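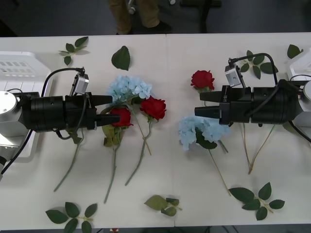
*Artificial flowers and leaves on the white table.*

# Kellden Pro Wrestling: Valthorpe show FAQ

Updated 19th October. Same questions keep coming in so going through them all in one go. If yours isn't answered, email the box office address on the ticket page. Please don't DM the wrestlers about parking.

## Tickets and doors

**Are there still tickets?**

General admission, yes. Ringside is gone. Sometimes a few ringside seats come back the week of the show when holds get released, and they go straight on the ticket page. No waiting list.

**When do doors open?**

Two hours before bell time for VIP, one hour for everyone else. Bell time is on your ticket. Pre-show match goes on before the bell so don't stroll in late and then tell us you missed the tag guys.

**Can I pay at the door?**

If it isn't sold out. Cash or card. Door price is $2 more than online.

**Is GA seated or standing?**

Seated on the bleachers, first come first served. There's a standing area at the back by the bar for people who'd rather stand. No saving whole rows with coats. One seat for a friend in the bathroom, fine.

**Refunds?**

Not for card changes. Card subject to change is printed on every ticket, every poster, and the bottom of this page. If the whole show gets canceled or moved you get your money back automatically to the card you used. Can take a week or more depending on your bank. If you just can't make it, you can transfer the ticket to someone else from your order email, up to bell time.

## The venue

**Where is it?**

Agyeman Hall, Valthorpe. NOT the old armory. We haven't run the armory since last December and people still drive there. Main entrance is on the parking lot side, the street doors are exit only.

**Parking?**

Free lot, fills up quick. Overflow is the gravel lot behind the hall. Don't park at the pharmacy, they tow.

**Accessible seating?**

Flat floor section on the hard camera side with a clear view, companion seat included. Book it under "Access" on the ticket page, same price as GA. Ramp is at the main entrance. Accessible restroom is on the ground floor left of merch.

**Is there food?**

Hot dogs, nachos, fries, one veggie option that changes. Bar for over-21s with ID. No outside food apart from baby food and anything medical.

**What can't I bring?**

Glass, coolers, laser pointers, air horns. Signs are fine and encouraged up to poster board size. Keep them down during matches if there's somebody behind you. Swearing on signs gets the sign taken away, it's a family show and its on camera.

## Kids

**Is it OK for children?**

Mostly yes. Under 15s need an adult with them the whole night. Little ones can get scared of the noise, entrance music is loud and so is the ring itself. Bring ear defenders if you have them, merch table has foam plugs for free.

**Any blood or weapons?**

Chairs and tables, sometimes. No planned blood at Valthorpe shows. Stuff happens though, it's wrestling. Our late-night cards are 18+ and those are clearly labeled on the ticket page.

**Can my kid high five the wrestlers?**

Good guys, usually. Bad guys will probably tell them to shut up. That's part of it. Stay on your side of the rail, don't lean over, don't touch anyone who's mid match.

## Watching on Plistura

**Is the show streaming?**

Yes, live on Plistura. Included if you subscribe to the Kellden channel, or you can buy just the one show.

**How long is the replay up?**

14 days if you bought the single show. Subscribers keep it as long as they're subscribed.
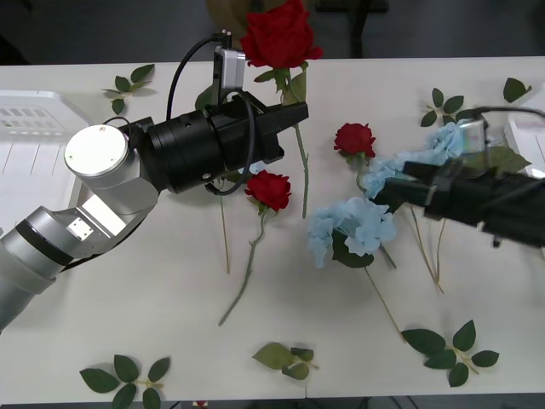
**My stream was behind everybody else's.**

Normal. Delay depends on your device and your connection. Browser on a laptop tends to be closest to live, TV apps lag a bit more. Stay off the chat if you don't want the finish spoiled.

**Can I watch from the start if I join late?**

Yes, hit "Start over" on the player. On some older TVs the button doesn't show up, in that case wait for the replay. Usually posted the next morning.

**Why is the entrance music different on the replay?**

Licensing. We can play some songs in the building that we can't put out on video. The replay gets dubbed with generic tracks and yes we know, they're not as good. Commentary audio can dip a little where the swap happens.

**Is there Spanish commentary?**

For title matches only right now. Audio menu, bottom right of the player. Want to do the full card next year.

**Old shows?**

More than 14 full events in the archive, adding them as they get cleaned up. The very early ones were shot on one camera from the balcony and look like it. Please stop asking for the rained-out outdoor show, there's no footage past the second match.

## Meet and greet

**How does it work?**

Starts when VIP doors open, ends when GA doors open. Line up at the merch side. One photo and one autograph per person per wrestler. Bring your own item or buy something at the table. After intermission some of the roster come back out to their own tables and thats pay as you go, prices are set by the wrestlers and not by us.

**Who'll be there?**

List goes up on the ticket page the week of the show. Can change same day, travel is what it is. Visiting champions don't always do the meet and greet.

**Can I bring my replica belt to get signed?**

Sure. Bring a paint pen, a regular marker rubs off the plates.

## Photos and video

**Can I take pictures?**

Phones are fine, flash off. No detachable lens cameras without a press pass. Press requests by email, include a link to your work, and give us a few days.

**Can I post clips?**

Short ones, yes, tag us. Whole matches get pulled. Don't livestream from your seat please.

**I don't want to be on camera.**

Hard to promise in a room that size. Ask at the door and staff will point you to the seats on the camera side, which mostly stay off the broadcast.

## Other stuff

**How do I get booked / try out?**

Finish your training first. Then send match footage, full matches, no highlight reels with music over them. Include height, weight, where you trained and how far you'll travel. We watch everything but can't reply to everyone.

**Do you run a school?**

No.

**Lost property?**

Email with a description and your seat section. Held until the next Valthorpe show. Have a lot of kids' masks in the box right now.

**When's the next one?**

December, same hall. Date goes up once the contract is signed. Mailing list hears first, then socials.

Card subject to change.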